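Ticket 519: Headbox consistency swings on the No. 2 line after stock pump swap
Product: Trakbridge consistency controller, with Dinsa rotary transmitter
Site: Rondavness mill, tissue and light board
Opened by: Selamawit Ejigu, process maintenance
Priority: Normal, raised to High
Status: Closed

Problem as reported

Since the machine chest pump was swapped, stock consistency at the headbox goes up and down on a steady cycle. Basis weight follows it. The operators have put the dilution valve in manual to keep the sheet on the reel, but they have to touch it every time the broke ratio changes. The controller shows no alarms. The transmitter was not moved or opened during the pump job. Pump was a like-for-like change according to the work order.

Reply 1, Travudia support

Please send the following:
- Trend of consistency, valve output and chest level, all on the same time axis
- Controller parameter export
- Pump nameplate data, old and new
- Distance from the dilution injection point to the transmitter

Do not change the tuning yet. If the loop was stable before the pump job, we want to see what it looks like with the old settings first.

Reply 2, S. Ejigu

Trend and export attached to the ticket. Cycle is 17 seconds peak to peak with the loop in auto. In manual the cycle gets smaller but does not go away. Chest level is flat.

Old pump plate is painted over and I can't read the speed. New plate is clean and says 1,000 rpm. Stores has the old one on a pallet, I will ask them to strip the paint.

Injection point is on the suction side of the pump. Transmitter is on the riser after the second elbow. I will measure it when I can get a ladder in there.

Reply 3, Travudia support

Thank you. A cycle that stays when the loop is in manual is coming from outside the loop. The controller is then making it worse. Two things to check, in this order:

1. Dilution water header pressure. Log it at the valve inlet, not at the pump house.
2. Chest agitator. Confirm it is running and turning the right way. If the electricians had the panel isolated for the pump job, phases may have been swapped on a neighboring starter.

Reply 4, S. Ejigu

Agitator direction checked against the arrow on the guard, it is correct. Motor current is normal.

Header pressure does move. It swings on the same cycle as the consistency. There is no gauge at the valve inlet so I fitted one on the drain tapping. The pressure regulator upstream is an old spring type and the vent hole was packed with dried stock. Cleaned it out. The swing is smaller now but still there.

Also got the paint off the old plate. The old pump ran slower than the new one, so it was not like for like. Work order has been corrected.

Reply 5, Travudia support

That explains the second part. With the faster pump the flow in the riser is up, and the delay between the valve and the transmitter is shorter than the value stored in the controller. The export shows parameter 553 (transport delay) still at the commissioning setting. The controller is waiting too long before it trusts the reading, then overcorrecting.

Suggested steps:
- Replace the diaphragm in the regulator. Cleaning the vent is only a temporary fix on that type.
- Put the loop in manual with steady stock and a steady broke ratio.
- Step the dilution valve open by a small amount and record when the transmitter starts to respond.
- Enter the measured delay in 553 and save. The save has to be done from the local panel. The remote page accepts the value but drops it on the next power cycle.
- Return to auto. Leave gain and integral alone for one full shift.

Reply 6, S. Ejigu

Diaphragm was not in stores, ordered and fitted at the wash-up. The old one had a split on the fold.

Step test done twice, up and down, same answer both times. New delay entered and saved at the local panel. First try went back to the old value because the key switch was in the operator position. There is nothing on the display to tell you this. Please pass that on.

Loop in auto since the start of the shift. No visible cycle on the trend. Operators have stopped touching the valve. Basis weight is back inside limits on both grades.

Reply 7, Travudia support

Good. The key switch remark has been passed to the Trakbridge firmware group under a separate number. We recommend a lab check of consistency against the transmitter at low, normal and high stock flow, as the faster pump may have changed the zero slightly. If the offset is the same at all three, correct it with the single-point adjustment only.

Reply 8, S. Ejigu

Lab checks done. Small offset, same at all three flows, corrected with single point. Spare diaphragm added to the stores list. The regulator is down for replacement with a pilot type at the September shutdown.

OK to close.

Closed 26 Jan 2021
Resolution: Regulator diaphragm replaced, transport delay re-entered after pump speed change
Parts used: Regulator diaphragm kit 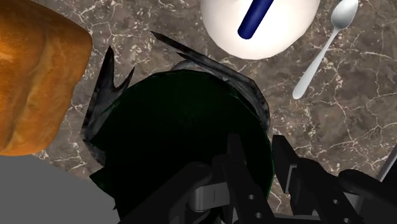
Bread on a brown marble countertop, computer rendering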